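**Atualizado em 9 de fevereiro de 2021.** Se vieste só pelos ficheiros de impressão, estão em `stl/`; o resto desta página é para quem quer montar a pinça e gravar com ela.

# Prodau: pinça de mão com câmara

A Prodau nasceu na bancada da oficina partilhada de Duscombe, onde eu e a Gizella Pintér andamos desde agosto a imprimir dedos, parti-los e imprimir outros (o caixote do plástico que o diga!). É uma pinça que se segura na mão, com a câmara virada para os dedos, e serve para gravar demonstrações que depois tentamos passar para o braço Lakatos.

## O que há no repositório

- `stl/`: dedos, blocos das pontas e suporte da câmara
- `firmware/`: leitura da abertura, a 50 Hz
- `dados/pruddale/`: primeira recolha, 3735 sequências
- `scripts/`: conversão e verificação

Para treino usamos 3000 sequências; as restantes ficam para validação. A lista está em `dados/pruddale/divisao.csv`, por favor não a baralhem.

## Montagem

1. Imprime os dois dedos deitados, com 4 perímetros.
2. Mete os casquilhos à prensa, devagar, até ficarem à face.
3. Aparafusa os blocos sem apertar, fecha a pinça contra uma folha de papel, alinha e só então aperta.
4. Corre `scripts/calibrar.py` com a pinça aberta sobre um fundo branco.

O passo 4 é o meu preferido, a sério: quando os dois lados batem certo à primeira dá vontade de ir chamar a oficina inteira! Os dedos devem aparecer quase em espelho, com as pontas inclinadas para o centro.
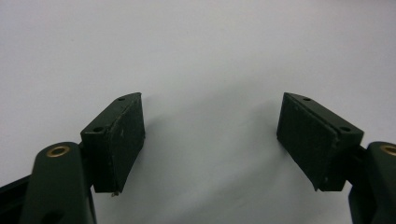

Se o script devolver `assimetria`, desaperta um bloco de cada vez e repete. Antes de gravar passa um pano nas almofadas de contacto, porque as aparas agarram-se aos cantos.

## Por fazer

- Almofadas substituíveis sem tirar o bloco
- Versão canhota (pedido da Hayley Lightfoot, que já desenhou metade)
- Documentar o formato dos registos de abertura

Aceitamos correções e dedos novos. Abre um *issue* com o material e a altura de camada que usaste.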